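Two-Arm Sweeping Cell Checklist, with my comments. Robot cell safety walkaround. Sweep and bin task inspection. Skudholm workshop, bench side. Checked 6/7/20 by Bok-nam Bang.

I do this walkaround before anybody runs the sweeping routine, and I've typed my comments in as I went, so excuse the rambling. Yavuz Uçar gets the copy with the signatures. Mark each line OK, FIX or N/A, and please don't leave blanks (I will come find you).

PART 1 — TABLE AND MAT

1.1 Mat lies flat, no curled corners. OK
Comment: I ran my palm along all four sides. If a corner lifts, the dustpan lip catches it and the arm keeps pushing until the force limit trips.

1.2 Clear margin between the mat and the table edge. OK
Comment: Widest along the front, which I like. Keep coffee off it anyway!

1.3 Bins inside the marked reach, liners folded over the rim. FIX
Comment: One liner was draped loosely over the bin with the pink showing through on the side. It needs to be tucked down all the way around before the next full run. Loose plastic and a moving gripper are a bad mix, and I've written this same comment since March.

1.4 Test debris is the approved kind only. OK
Comment: Sponge pieces, the bready bits, the light lumps. Nothing with a sharp edge, nothing that rolls off the table. The bag of spares lives in the Mumus cabinet, second shelf. 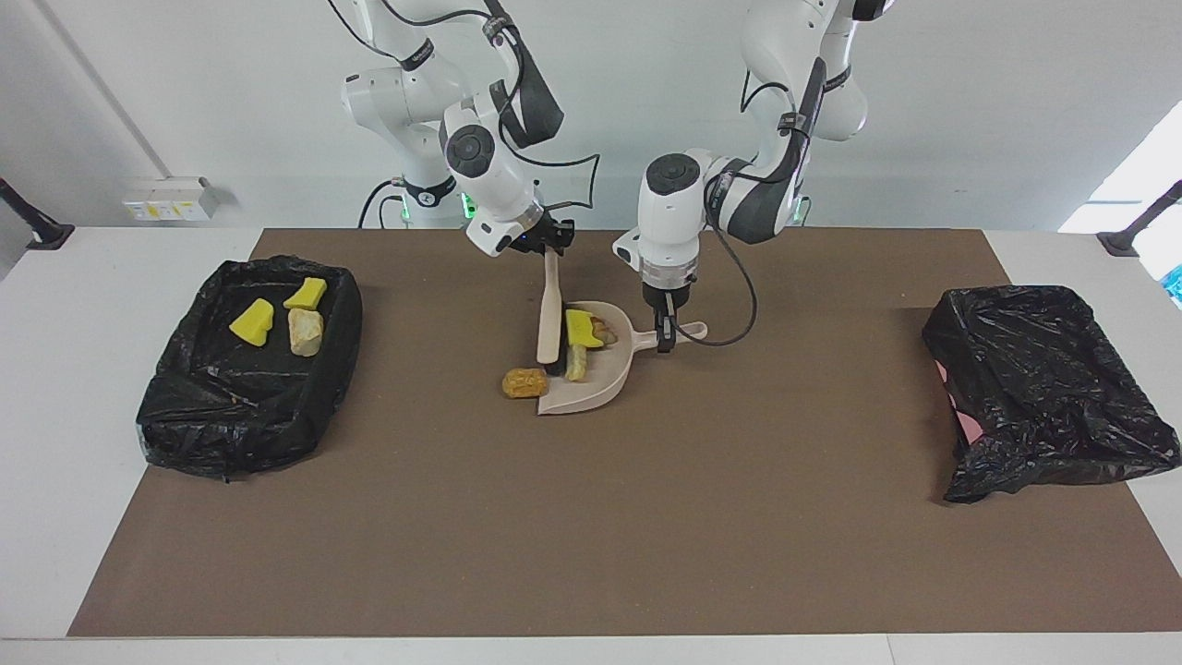
Items 1.3 and 2.1: brush and dustpan gripped, one toast-like piece still on the mat.

PART 2 — GRIPPERS AND TOOLS

2.1 Brush and dustpan held by the handle only. OK
Comment: Fingers go on the handle and stay off the bristles and the scoop. Tug each tool by hand with the drives off. If it turns in the fingers, reseat it.

2.2 Grip force set to the value on the card. OK
Comment: Card says 20. Somebody had penciled in 100 next to it, and I erased that. If you think the number should change, talk to Yavuz first.

2.3 Handles free of cracks. OK
Comment: The Nineck brushes tend to split near the end after a lot of squeezing. Mine were fine today.

PART 3 — CABLES

3.1 Wrist cables have slack but can't reach a bin or a tool. OK
Comment: Move each joint slowly through its whole range in hand-guide mode and watch the loop, not the gripper. I did it twice on both arms.

3.2 No cable lying across the mat where the dustpan travels. FIX
Comment: There's one curving over the corner of the mat. Out of the sweeping path, so I let the slow run go ahead, but I want it clipped — there's a box of Koo clips in the drawer for exactly this.

3.3 Straps on the arms snug, no loose tails. OK

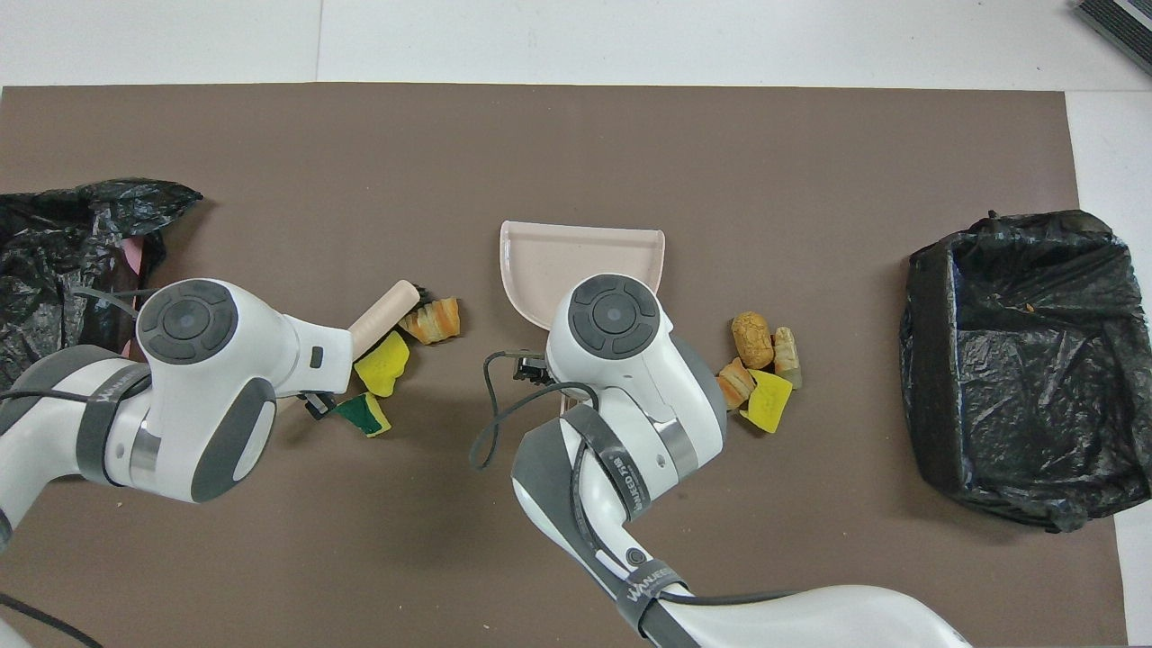 Can I reach in and pick up a stray piece while the arms are paused?
Pause doesn't count as stopped at our bench. Press the stop button, wait 5 seconds, check that the status light has changed, and then put your hand in. When you restart, use slow speed for the first sweep.

PART 4 — STOPS AND PEOPLE

4.1 Stop button reachable from the operator's chair without leaning. OK
Comment: Sit down and try it. I have short arms, so if I can reach it you can.

4.2 Stop tested while both arms are moving. OK
Comment: Tested at slow speed, brush arm and dustpan arm together. Both have to halt on the same press. One arm stopping is a fail, and the cell gets locked out.

4.3 Run counter logged. OK
Comment: We're coming up on 1000 sweeps, and that's when the finger pads get swapped, whether they look worn or not.

4.4 Second person in the room for full speed. N/A
Comment: Slow runs only today.

RESULT: Slow speed allowed. Full speed on hold until 1.3 and 3.2 are fixed and initialed.

Recheck by: Yavuz Uçar
Initials: ____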